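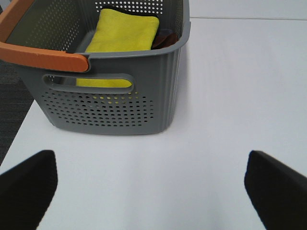 Returning Items to the Grallwood Loan Store

Residents may borrow household items for up to 14 days. Items are to be returned as follows.

1. Wipe each item clean and leave it to dry.
2. Place small items in a basket with a carrying handle. Pack no more than two baskets per visit.
3. Write your loan number on the return slip and put it on top.
4. Hand everything to the desk before 5 pm.

Late returns should be reported to Freya Cheetham, Loans Officer. Deposits are repaid by bank transfer once the items have been checked.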